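Ticket 232: Tiltidis drops short runs when the object is low contrast
Component: Prornau importer, pose tracking
Status: open, waiting on a second pair of eyes

Hi all, and thank you Konrad for the quick reply last night! I tried your suggestion (clearing the Clinda cache and importing again from scratch) and I'm sorry to say that 17 of the 100 runs in the March batch still come back marked "tracking lost". The log says the same thing every time:

WARN tracker: too few features, pose held
ERROR importer: run rejected

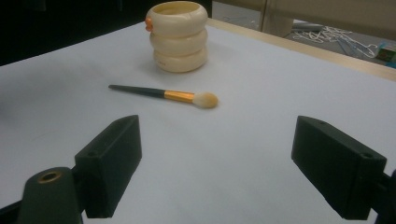
I had a nice long poke around after lunch, and my best guess is that a plain white tabletop gives the tracker very little to hold on to, so once the view tips down low it just freezes the pose. I raised the feature limit to 700 in the Garcia settings, which helped a bit on my machine but made the import terribly slow.

Konrad Hollenstein, 4:40 pm: Thanks for being so patient with this! Could you put the limit back to its default, turn on the debug overlay and send me one rejected run with its full log? I'd love to see where the features go before we touch the rejection rule.

Will do, uploading it now.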